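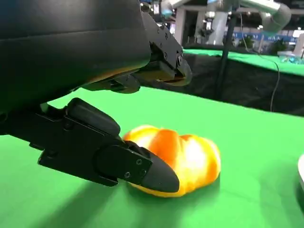 Glare on painted display food is the thing I cannot get rid of, and I would like opinions before I varnish anything. The pieces are for an autumn table display at Ferkgate in October, set out on a green cloth. They all came from Mumow, ready painted. The lobed orange and yellow one is the worst offender. The middle lobes keep their deep orange, but the colour goes to yellow and then to pale cream towards the ends, and the cream areas are where the light comes back at you. From any distance I cannot tell which part of that is paint and which is shine. I have a tin of Doležal 2046 clear matt and I am inclined to give everything one coat. Has anyone used it over a factory finish without lifting the colour underneath?

mereside_props - 08:14

I have used the 2046. It is a decent varnish over paint you have applied yourself. Over a factory finish it is a gamble, as you do not know what is underneath. On one batch it took perfectly well. On another it crazed within a day and I had to strip the lot. Try it on the underside first and leave it for 14 days. The tin says four hours, but that is the touch-dry time and says nothing about whether it has keyed.

cold_gesso - 08:52

I would not varnish at all. Change the light. Gloss only shows if there is a lamp where your eye can find its reflection, so move the lamp or put a diffuser over it. A matt coat will also flatten the orange. You will swap a bright piece with a few hot spots for a dull one with none, and you can't take the coat off afterwards.

brasshinge - 09:20

Moving the lamp works if you own the lamp. It sounds like ceiling lights in a public room. Is it?

cold_gesso - 09:31

Ceiling lights, yes, and not mine to move. I can ask for one bank to be switched off but I would not want to depend on it.

On the coating, I take the point about the underside. A couple of the pieces sit flat, so a test patch would never be seen. 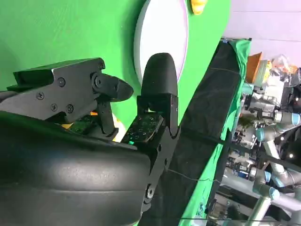 The other thing I should have mentioned is the cloth. It is a very strong green, and I suspect it does some harm of its own. Orange on that green reads as far more saturated than orange on wood, so the pale areas look paler by comparison. I could replace it with the Ketton linen I have in store, which is a dull olive, but that is narrower than the table and I would have to join two lengths. I would sooner not have a seam down the middle.

mereside_props - 10:05

Agree with you on the cloth. Strong green also throws colour up on to anything pale sitting on it. Whites and creams pick it up along the bottom edge first. Put a pale piece on the green, then on a sheet of grey card, and compare the two from the same chair. If the difference bothers you, it is the cloth you want to change and the varnish can wait.

tallow_and_twine - 10:40

Disagree. The green is the reason the display will be seen from the door. Olive linen under ceiling light looks brown, and orange on brown is every autumn table anyone has ever walked past. Keep the green and iron it. Wrinkles make small shadows, and they do more to make a table look poor than a bit of shine does.

brasshinge - 11:02

Ironing polyester on anything above the lowest setting will give you shiny patches on the cloth as well. Steam it hanging up, then lay it and weigh down the edges overnight. What fibre is it?

tallow_and_twine, the olive looks brown only under warm lamps. Under neutral tubes the Ketton is fine. I have had it out in both.

cold_gesso - 11:18

No label on it, so I can't tell you the fibre. I will steam it to be safe.

Current arrangement, before I change anything:

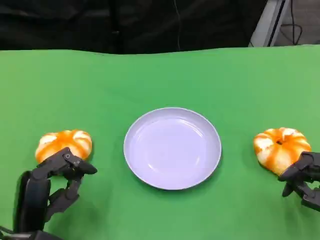

Pale lilac plate in the middle, a pumpkin either side, green cloth.

The plate has the same complaint as the food. There is a soft white reflection in the well, strongest at the upper right, and the raised rim shows as a bright ring. I do not mind the ring, as it separates the plate from the cloth. The well I do mind.

The pumpkins trouble me less. The creamy stripes are between the orange segments, so the eye takes the light areas as pattern.

mereside_props - 13:36

Then you have your answer on the pumpkins. Leave them alone. Striped work hides highlights well enough, and a matt coat would pull the cream and the orange closer together.

For the plate, do not varnish it. Put something in it. A plate with food in it has no well to reflect anything. The lobed piece would do, if it fits.

cold_gesso - 13:58

Seconded, except that I would not put the shiniest piece on the shiniest surface. Put a folded napkin in first. Linen, not paper. An offcut of the Ketton would serve, and then you have some olive on the table without having to join it.

tallow_and_twine - 14:21

I can live with an olive napkin. I still say keep the green underneath.

brasshinge - 14:25

Plan for now: steam the cloth and keep it, pumpkins untouched, napkin in the plate, test patch of the 2046 on the underside of the lobed piece. I will leave the patch the full 14 days and post the result. If it crazes I will ask about the bank of lights.

mereside_props - 15:10

Stir the tin, do not shake it. The matting agent settles, and shaking puts bubbles in that dry as pinholes.

cold_gesso - 15:16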